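Leave Some Room on the Floor

Anjana Haque
27 May 2025

My sister moved into a new apartment in October and by the end of the first week she had apologized to me for it 6 times. The living room was "so bare." She was going to "do something with it." She had tabs open for a console table, a bench, a second armchair and one of those ladders that you hang blankets on and never climb. I sat on her floor with my back against the radiator, eating noodles out of the carton, and thought it was the nicest room I'd been in all year.

So this is my plea for leaving rooms alone a bit longer. I know how that sounds. I'm not a minimalist, I own three colanders, and I once drove two hours to Trerneck for a lamp shaped like a heron. But somewhere along the way we all decided that a stretch of plain floor is a problem waiting for a product, and I'd like to push back on that.

Part of it is how we shop now. Every planning app I've tried (and I've tried a lot of them, it's my version of doing crosswords) starts nagging the second you draw four walls. Mimix, the one I used for my own place, has a little meter in the corner that tells you how "complete" your room is. Mine said 74 when I had a sofa, a rug, a bookcase and a table we could all eat at. What was missing? It wanted a pouf. It wanted two poufs! I put them in just to see the number go up, and then I couldn't get from the sofa to the window without turning sideways. The meter was thrilled.

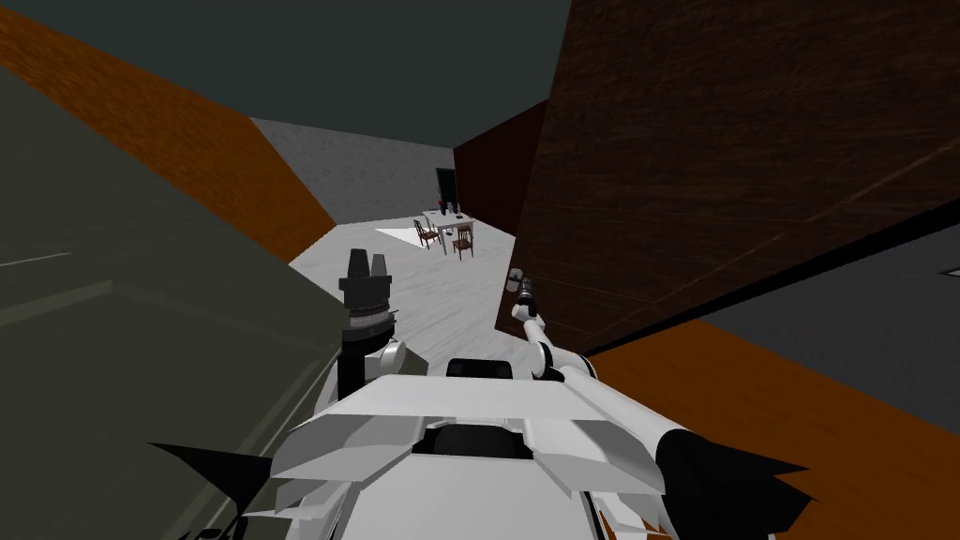 A computer-rendered view, looking down from above.

I do like the rendered pictures, for what it's worth. You can spin everything, float up by the ceiling and feel like the landlord of a very small planet. What they can't give you is the feeling of carrying laundry through the place at eleven at night, and that's the test that matters to me. Your hips know more about a room than your eyes do. If you've got a bruise at the same height on both legs, you own too much furniture.

My grandmother's front room had a sideboard, a daybed and some straight chairs that lived against the wall. The middle was just floor. When people came over the chairs came out, and when they left the chairs went back. Kids did cartwheels there. My uncle took a whole motorbike engine apart on newspaper. She cut dress patterns there on her hands and knees with pins in her mouth, and you did not run through while she was doing it. I don't think it ever crossed her mind that the room was unfinished.

I can already hear the objection, because my husband makes it: some of us find big gaps cold. Fair enough. An echo is unpleasant, and a chair marooned in the corner does look like it's being punished. But a rug fixes the echo, and curtains help too, and neither one has legs to trip over. I'd also say give it time. We had a blank patch by our back door for most of a year, and I was this close to buying a Solterard storage bench for it — had it in the cart and everything. Then my son took up drawing on long rolls of paper and claimed the patch as his studio. Had the bench been there, he'd have been doing it in the hallway, under everyone's feet.

There's money in this as well. The last time I walked through Howlader, the big furniture place out by the highway, I saw a tray for 100 dollars that was meant to sit on an ottoman, which was meant to sit in front of a sofa, to fill the space you'd otherwise put your feet in. I picked it up, I'll admit. It was a lovely tray. I carried it all the way past the mirrors before I put it back.

My sister did buy the bench in the end. It's by her front door with shoes under it and I use it every time I visit. The console table she sent back. Last weekend there were nine of us over there for her birthday, and after the cake somebody moved the rug and my mother, who has a bad knee and a very strict doctor, danced to two full songs.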